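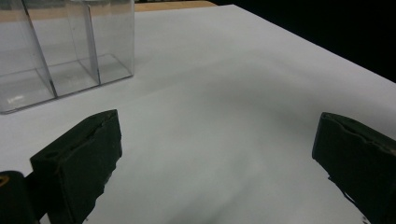

Last changed: March 2015

Home | Posts | Replies | Media | Archive | Search

Divider box thread. Clear plastic box on a white sheet, light wooden table underneath. I have been sorting small hardware for a while and the notes are scattered, so they go in one place.

The job: 986 small parts from the old Telano cabinet. Screws, washers, standoffs, springs, a few fuses. The cabinet had 30 drawers and the labels had stopped matching the contents.

First step was the table. A white covering is worth the two minutes it takes to put down. Black oxide screws and brass washers both show up against it. On bare wood the brass goes missing.

Matte only. I tried a glossy sheet in July and every overhead lamp came back at me as a bright patch. Steel parts vanish in a bright patch.

It will not lie perfectly flat and it does not need to. A slight wave in the sheet is enough to stop a small spring from rolling. A fold is different. Parts collect in a fold and you find them when you lift the sheet.

To clear up, raise two opposite edges and pour the leftovers into a cup. Much faster than picking washers off a table with a fingernail.

Now boxes. The clear ones with internal dividers suit this kind of sorting better than drawers. You can check the level in a compartment from the side without opening anything.

The drawback of clear walls is reflection. With two or three dividers in line, the edges double up and a compartment can look fuller than it is. Look straight down before you decide you have enough of something.

Fixed dividers or removable? I have used both. Removable ones lift slightly when the box is carried on its side, and M2 washers go under. Anything thinner than a millimeter goes in fixed compartments.

Test for gaps: put one M2 washer in a compartment, close the lid, tilt the box four ways, shake twice. If the washer is still where you left it, the box passes. My last batch from Clistine had one failure. The Piras boxes all passed but the lids are stiff.

Someone asked about static. Dry plastic holds a charge and very light parts cling to the wall. Small nylon washers are the worst. Wipe the inside with a barely damp cloth, let it dry fully, then fill. Do not use window cleaner. Some clear plastics craze with it, and the cracks start at the corners.

Sorting order. I do it by head type first, then diameter, then length. Most guides start with diameter. Head type is visible at a glance and diameter needs a gauge, so the gauge comes out once the piles are smaller.

Counts after the first pass: 414 screws, 169 washers, the rest mixed. Mixed gets a second pass on a different evening. Error rate goes up when I am tired and an M2.5 in the M3 compartment costs more time later than it saves now.

Gauge: a steel plate with drilled and tapped holes. If the screw runs in freely by hand for three turns, it is that size. Do not force it. Calipers work too but they are slow for quantity and they read low on worn threads.

Length is measured from under the head, except countersunk, which is measured overall. Half of the bad labels on the Telano cabinet came from ignoring this.

Labels. Outside of the lid, upper left, paper tape, pencil. Pencil does not fade and it erases. Marker on clear plastic looks fine for a month and then rubs off on your hand.

I also put a paper strip inside the front wall of each compartment with the thread and length. If the lid gets swapped to another box, the strip still tells you what you have. Lids get swapped.

Fill level: two thirds at most. Above that you cannot get a fingertip in, and the top layer jumps the divider when the lid closes. Larger compartments hold up to 30 M4 x 20 pan heads on that rule.

Reply to a question on lighting: one lamp, low and to the side. It throws a soft shadow next to each part, which helps with washers lying flat. A lamp straight overhead removes the shadow, and a thin washer on white is then a gray ring you have to hunt for.

Reply to another: no, I do not keep different metals together. Stainless and zinc plated look alike in a compartment and they are not interchangeable outdoors. A magnet separates most of them. Some stainless is weakly magnetic after forming, so check against a known piece.

Anything rusted, stripped or bent goes in a can and does not come back. There is a temptation to keep one odd screw per size. I kept them last time and that is how the cabinet got to its previous state.

Storage: boxes flat, heaviest on the bottom, no more than five high. The thin ones flex at the lid and the hinge takes the load. I had a Burnus case split at the hinge in a stack of eight.

Still open: where springs go. They tangle in any compartment larger than a matchbox. Current method is a folded paper packet for each size, packets standing on edge in one long compartment. It works but it is slow to refill.

Second pass on the mixed pile next. Fuses will get their own box, sorted by rating and then by speed.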